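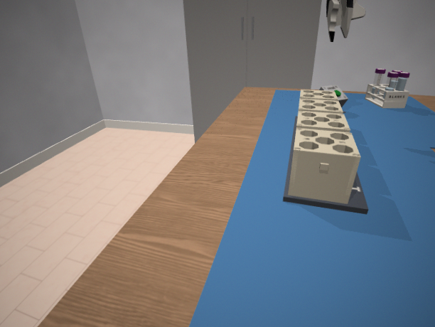

Hiveroの「チューブ移載」シーン。4つ並んだブロックと、右奥にBLANKSのラック。

2026年6月21日(日)

Hiveroの個人プランを契約して、ひと月使った。ブラウザで動くロボットのシミュレーション環境で、月額3,850円。分析室の作業台、ラック、グリッパーなどが最初から組んであり、自分の制御プログラムをつないで動かせる。同じようなサービスを検討している人向けに、使った範囲のことを書いておく。

## 契約した理由

仕事で検体チューブの仕分けを自動化する話があり、実機を買う前に手順を検討したかった。以前は無料の物理シミュレーターに自分でモデルを読み込ませていたが、チューブとラックの寸法を起こすだけで休日が二回つぶれた。その手間に3,850円なら払ってもいいと思った。

比較したのはAdachのデスクトップ版とHiveroの二つ。Adachは買い切りで、機能は多いが、手元のノートPCでは推奨環境に届かなかった。Hiveroは計算がサーバー側なので、PCの性能はほとんど関係ない。

## 入っているもの

個人プランで使えるシーンは51種類。工場のライン、倉庫の棚、キッチンもあるが、私が開いたのは分析室のものだけで、ほかの出来は分からない。

チューブ移載のシーンは木の机に青いマットが敷いてあり、その上に薄い台板があって、クリーム色のブロックが一列に載っている。穴はサイコロの五の目の配置になっている。碁盤目の配置しか想定していなかったので、最初は座標の計算を書き直すことになった。真ん中の穴だけ半ピッチずれると考えれば、式はそれほど難しくない。

チューブは紫のキャップ付き。中身に青みのあるものと透明なものがあり、色で見分ける課題にも使える。キャップの径は設定ファイルの数字を一つ変えるだけで変更できた。うちで使う予定のチューブは少し太いので、この点は助かった。

## つなぎ方

Pythonのライブラリを入れて、発行された鍵を設定ファイルに貼る。説明書どおりに進めて、サンプルが動くまでに一時間かからなかった。つまずいたのは座標系だけで、机の手前右が原点だと思い込んでいたら、原点はロボットの根元だった。説明書には書いてあるが、図がないので読み飛ばしやすい。

グリッパーは標準のもののほかに、Rosikという会社の二本指のモデルを選べる。標準の指は先が細く、キャップの上から差し込む動きに向いている。Rosikのほうは指の面が広く、胴をつかむのに向いているが、隣のチューブに当たりやすい。両方試したあとは標準に戻した。

実行の様子はブラウザで見られる。視点はマウスで自由に動かせて、好きな位置を保存できる。私は机の手前側からブロックの列を縦に見通す視点をよく使った。横ずれが分かりやすい。奥行きのずれはこの向きだと読めないので、真横の視点をもう一つ保存して切り替えている。

## 成績

BLANKSのラックから一本取り、ブロックの指定した穴に立てるまでを一回として、200回実行した。制御は自作のごく単純なもので、学習は使っていない。位置は毎回、シーン側の機能で少しずつずらした。

成功は159回。失敗の多くは差し込むときに穴の縁に当たるもので、一番奥のブロックに偏っていた。手先の角度がわずかに傾いていたのが原因で、ログに手先の姿勢が全部残っていたためすぐに見つかった。残りはつかみ損ねで、こちらはチューブ同士が寄っているときに起きる。隣との間に指が入らない。先に一本を少し持ち上げてよけるか、取る順番を決めるかのどちらかになると思う。まだ手を付けていない。

穴の縁に当たったときの挙動はそれなりに信用できそうだった。ただ、チューブを落としたあとの転がり方は軽すぎる。液体の揺れは計算されていないようで、急に止めても中身は動かない。移送中の揺れを調べたい人には向かない。

## 気になったところ

- 画面の文字が小さい。シーン内のコントロールボックスのラベルは、かなり寄らないと読めなかった。
- 影の縁がぎざぎざになる。画質の設定を一段上げると目立たなくなるが、実行が遅くなる。カメラ画像を認識に使う場合は気にしたほうがいい。
- 混む時間帯は開始まで待たされる。平日の夜は何度か数分待った。朝はすぐ始まる。
- 日本語の説明書は途中まで。応用編から先は英語しかない。
- 書き出せる動画の長さに上限がある。長い手順は分割して保存するしかない。

問い合わせは二回した。一回目は鍵の再発行で、当日中に返事が来た。二回目はラックの寸法を数値で欲しいという内容で、三日後に図面のファイルが届いた。図面にはEngebretsenという設計元の名前が入っていて、壁や戸棚まで含めた部屋全体の寸法が載っていた。戸棚の寸法は使わないが、自分の部屋に合わせて机の向きを変えたいときには参考になる。

## 続けるかどうか

9月までは契約を続ける。そのころに実機の見積もりが出そろう予定で、それまでに奥のブロックの失敗を減らしておきたい。毎日使う人なら3,850円は高くないと思う。月に一、二回しか触らないなら、無料の体験枠でも足りる。体験枠は開けるシーンが限られるものの、チューブ移載は含まれている。

解約は管理画面からできる。月の途中でやめても日割りの返金はないので、更新日だけ控えておくといい。

次は取る順番を変えて、同じ条件でもう一度200回実行する。結果が出たらこの記事に追記する。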